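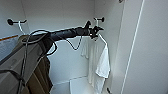 The Cavau Cedar Hanger Set

I sell a lot of odds and ends for closets, and these hangers are what I get the most e-mail about, so I finally gave them their own page.

Print this page | E-mail this page to a friend

I started carrying the Cavau after I got fed up with my own closet. I had wire ones from the dry cleaner, fat plastic ones from college, and a few of those velvety ones that grab your sleeve and won't let go (my sister swears by them, I can't stand them). Every sweater I owned had little shoulder bumps. Then Tegwen Gethin, who I used to share a booth with at the Gultness craft market, gave me a couple of cedar hangers to try, and by November I'd swapped out everything I had. I'm not kidding, I even did the coat closet!

What you get

Each set is 9 hangers. They're solid cedar, sanded but not varnished, so the smell stays in. The shoulders are wide and rounded, and that's what fixes the bump problem. There's a bar across the bottom for pants, with a slightly rough finish so dress slacks don't slide off in a heap. The hook swivels all the way around and fits a normal closet rod. It'll go over most wall hooks too, but please check yours if it's one of those chunky old iron ones. Mine was too thick and I had to hang my robe on the door like an animal.

Set of 9, natural cedar: $47
Extra clip bar (for skirts), each: $9
Item no. 266

Sizes

One size for now. I've asked for a narrower one for kids' clothes and petite tops and I'm told maybe next year. If you wear a small, look at the Vinura slim hanger on my other page. It's beech, so no cedar smell, but the shoulders are shorter and it takes up less room on the rod.

How much can they hold?

I've had my big wool winter coat on one since I got them and it hasn't budged. I wouldn't put a wet coat on one, though. Bare cedar can leave a mark on damp fabric, especially anything pale. Let it dry on something else first.

When the smell fades

It will, give it a year or so. Take a scrap of fine sandpaper, rub the shoulders lightly, wipe off the dust with a dry cloth and you're good again. Don't oil them! I had a customer rub hers with lemon oil and then hang up a silk blouse, and that was the end of the blouse.

People also ask me if cedar keeps moths away. I think it helps some, and I like the smell either way, but I wouldn't trust my good wool to it alone. Wash things before you put them up for the summer and shake them out now and then.

Shipping and returns

I ship twice a week. Orders over $50 go out free, so one set plus a clip bar gets you there. Send back anything you haven't used within a month and I'll refund you, minus postage. If one shows up with a cracked hook, just e-mail me and keep the rest, I'll send a new one.

The dark walnut Maruyama set is sold out and I don't know when I'll have more. Sorry! I'll put it back on the list when it comes in.

Page updated Aug 5, 2020

Contact | Copyright 2020, all rights reserved | Back to top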